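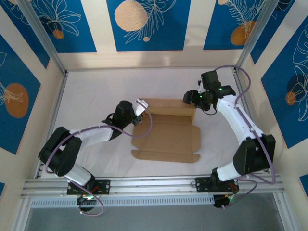 Fereshteh Azimi
Dataset maintainer, Cindgate

Cindgate Box Folding: data card and README

Two-arm recordings of a packing-bench chore, folding a flat cardboard blank into a box. The set was put together to help answer a narrow question: can a pair of low-cost arms do this job well enough to leave alone? On present evidence, no. The details are under Results.

What is in it

3354 episodes. Each episode covers one attempt at one blank, from flat to either a closed box or a stop.
2712 are driven by a person, with both arms under remote control.
642 are policy runs, where a trained model drove the arms and a person only pressed stop.

Please keep the two groups apart when training. The policy runs include a lot of failure and are there for study. They are in their own folder, and the field "source" in each episode file says "teleop" or "policy".

Setup

Two arms sit on one aluminium rail along the front of a boxed workspace. The floor is white. The walls carry a printed pattern of blue panels with leaves, flowers and orange circles, and models trained on this set will have seen that pattern in every episode. We have not tested them against plain walls. If you do, please write and say what you found.

The blank goes down between the arms, creases facing up. It has flaps and tabs on the outer edges and small notched tabs at the sides. All blanks are the same pattern, ordered from Prosmont in two batches. The second batch (folder names starting with b2) is a little stiffer and the creases need more force.

The task, in steps

1. Raise the back flap.
2. Raise the front edge and hold it.
3. Fold the side panels in.
4. Seat the notched tabs.
5. Close the lid.

Step labels were added by hand afterwards. Boundaries between steps 2 and 3 are the least reliable, as many operators start on a side panel with one arm while the other is still lifting.

File layout

episodes/teleop/ – person-driven episodes
episodes/policy/ – policy runs
labels/steps.csv – start and end of each step
labels/outcome.csv – closed, part closed, damaged, stopped
splits/ – train, validation and test lists
tools/ – a loader and a small viewer

Joint positions and gripper opening are stored at 30 readings a second, for both arms, along with the commands sent. Video is stored at the same rate from a fixed viewpoint. There is no force sensing. That is a real gap for this task, and you should not expect to recover contact force from the motor readings.

Results

The 642 policy runs were made with a model trained on the teleop train split, with no outside data. An episode counts as closed if all notched tabs are seated and the lid stays down when the arms let go. A person would have no trouble with any of these blanks.

Raising the back flap is close to solved. Folding the side panels mostly works, though the policy is slow and sometimes lifts the whole blank off the floor. Seating the tabs is where it falls apart. The finger pushes the tab beside the slot, the card bends, and the model carries on to the lid as though nothing had gone wrong. It rarely goes back to try again. Operators went back often, so the examples are there to learn from.

The time limit for a policy run is 900 seconds. We set it high on purpose so that slow runs would still be counted.

Would we put this on a real packing bench? Not as it stands. Raising flaps and handing over to a person for the tabs might be worth a trial, and Trodier have said they would lend a bench for one.

Known problems

Some teleop episodes in the first batch begin with the back flap already up. They are marked "late_start" in outcome.csv.
The gripper reading on the left arm drifts in a few long sessions. We have left it uncorrected.
The labels "part closed" and "stopped" were used loosely until November. Treat the older ones as the same thing.
Damaged blanks were thrown away, so no episode shows a second attempt on bent card.

Not suitable for

Claims about folding in general. One box pattern, one workspace and one kind of arm do not stretch that far. The set also says nothing about filling, taping or stacking, and there are no other household chores in it. The Salehi set covers towels and may be a better place to start for soft items.

Questions and fixes

Open an issue with the episode number and, if you can, the time within the episode. Corrections to step labels are very welcome – send them as a changed copy of steps.csv.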